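The score went up and the software got worse

Haltum published its tidy-up results in March, and the number everyone has repeated since is 754 completed runs without a human stepping in. I spent three weeks with the same control stack, in the same kind of simulated bedroom, and I think the number is worth very little. My complaint is with the software habits behind it, which most of us share.

Start with what counts as a run. The planner is handed a room, a list of objects and a goal, and it gets 300 seconds. If the goal test passes at the end, that is a success. The test looks at where things finished up. It does not ask what the arm touched on the way, how many grasps were thrown out, or whether the final plan had anything to do with the first one. I read through a fair number of the logs and found passes I would have been ashamed to show anyone.

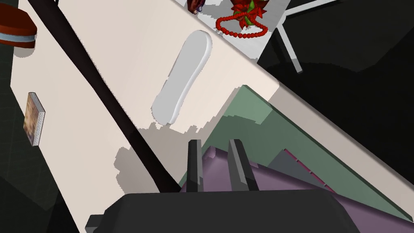 The logs themselves are part of the trouble. Cliltunent, the planning layer Haltum uses, writes one line when it picks a grasp and one line when it gives up on it. Between the two there is silence. If the perception side moved a handle's pose by a few centimetres between frames, you will not find out from the planner's log, and the perception log keeps its own clock. I wrote a script to line the two up. It should have shipped with the thing.

Once they were lined up, a pattern came out. A pose would drift, the planner would treat the drift as a new object, and the old one would hang about in the world model as an obstacle. The arm then took a long way round something that existed only in a table in memory. On paper this counted as "conservative behaviour near clutter". I have used that phrase in a report myself, years ago, and it meant the same then.

Two arms make it worse. Each has its own planner and each treats the other as a moving obstacle with a predicted path. The predictions are refreshed at different rates, and when both arms want the same bit of space they can sit there being polite to each other until the clock runs down.
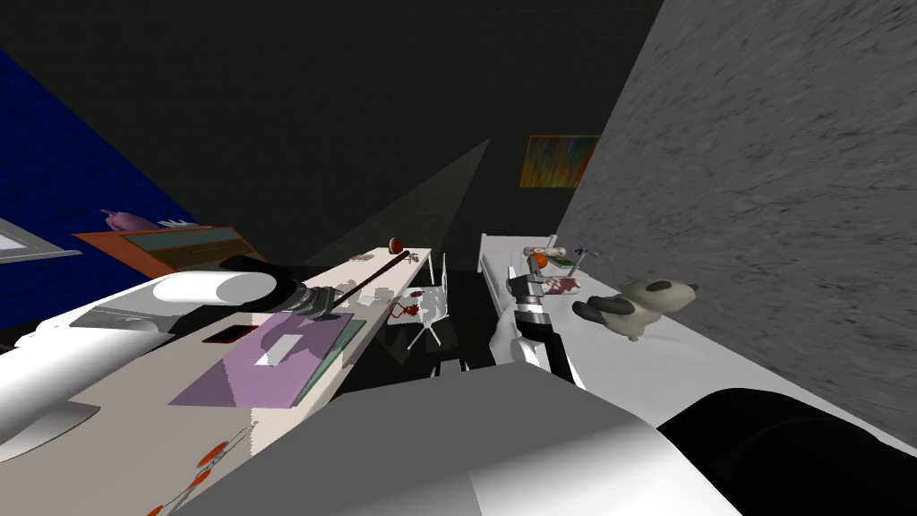 Would one planner for both arms fix this? It would remove the politeness problem and hand you a bigger search in its place. I tried it with the joint planner in Ene, which is free and reasonably well kept. Planning time went up by a factor of 4 and the stand-offs went away. For a research stack I would take that trade every time, and I suspect the reason more people don't is that planning time sits in the headline table and stand-offs are filed under "other failures".

I should be fair about the simulator. It is good. Contact is far better than it was when I started, and being able to rerun a bad grasp with the same seed is worth a lot of money in saved afternoons. What I distrust is the way a good simulator makes its own assumptions hard to see. The stack I was given read the true object list at start-up "for initialisation" and then ran perception on top. Turn that off, as I did, and 22 of the first batch of runs that had passed no longer did. The setting is in a config file, three folders down, with no comment beside it.

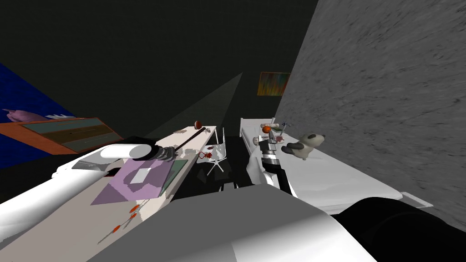 Doesn't everyone switch that sort of help off before they publish? Some do, and they say so. Plenty leave it on because the numbers were stable with it on, and by the time the paper is being written the person who added the flag has moved to another team. I doubt there is much bad faith in it. It is mostly defaults, and defaults in robotics code last longer than the people who chose them.

My other gripe is the retry loop. When a grasp fails, the controller opens the fingers, backs off, asks for a new plan and goes again, with no limit except the clock. That is fine in a demo. As a way of measuring whether the grasp planner is any good it is hopeless, since a planner that guesses wildly and quickly will beat one that thinks. I capped the retries at two and the order of the methods in the table changed. The old favourite came third.

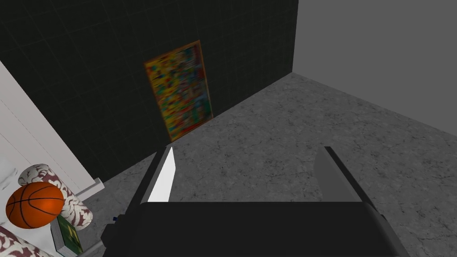 Drurnstead read a draft of this and objected that a robot in a real home would retry as well, so a capped test punishes the very thing you would want it to do. It's a decent point, and I have gone back and forth on it. A real home also has a glass on the edge of the table, though, and the uncapped test charges nothing for knocking it off. If retries were free of side effects I would give way. Put a cost on every contact that wasn't planned and I would drop the cap tomorrow.

What I would like from the next release is dull stuff. One clock for all the logs. The start-up object list off by default, and a loud warning when it is on. Retries reported next to successes, in the same table and in the same size of type. Both arms' plans saved whether or not they were carried out, so that a stand-off can be read afterwards without guesswork.

None of it needs a new model or a bigger machine. Most of it is a week's work for someone who knows the code, and I have sent patches for the first two. They have been open since March, with one comment between them, asking me to fix the indentation.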